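The Seven-Line Change

Liesbeth Verhoeven had been told, kindly, that the planner was good enough. It had passed 81 runs out of 100 and the people at Vanhove were happy with it. She was not! She wanted to know what it was thinking in the other ones.

So on July 7, 2018 she sat cross-legged on the lab floor at Celura with the laptop on her knees, reading the log aloud to Wim Visser as if it were a bedtime story.

"It sees the peg," she said. "It knows where the peg is. Then it makes 1000 little plans for getting there, scores every one, and picks the one that keeps the wrist nice and straight."

"Sounds sensible," said Wim.

"It's lovely! But look at line 44. It never asks what it'll do after the grasp. It picks the thing up like someone grabbing a pen by the wrong end — and then it has to stop and think."

Wim put down his tea. He had written line 44 himself, back in February, in a great hurry, and had been rather proud of it.

"You want it to plan backwards," he said slowly. "Start from where the peg ends up."

"From the hole to the hand. Seven lines, Wim. Maybe eight."

It took eleven, and a long quarrel about what to call the new function (Wim wanted Zirura, after his boat, and won). When it compiled they both cheered, which was silly, as compiling proves nothing at all. Liesbeth opened the viewer, dragged the old pictures to one side and pressed the key.

"Go on, then," she told it. "Show us how you'd do it."
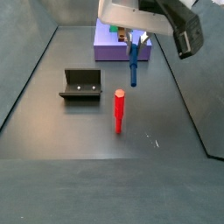
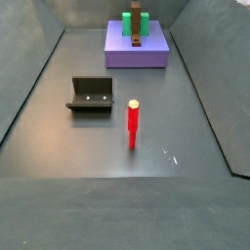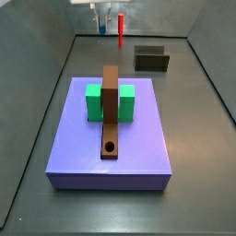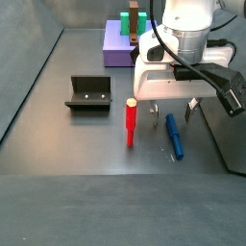

The red peg and the purple block, Celura lab.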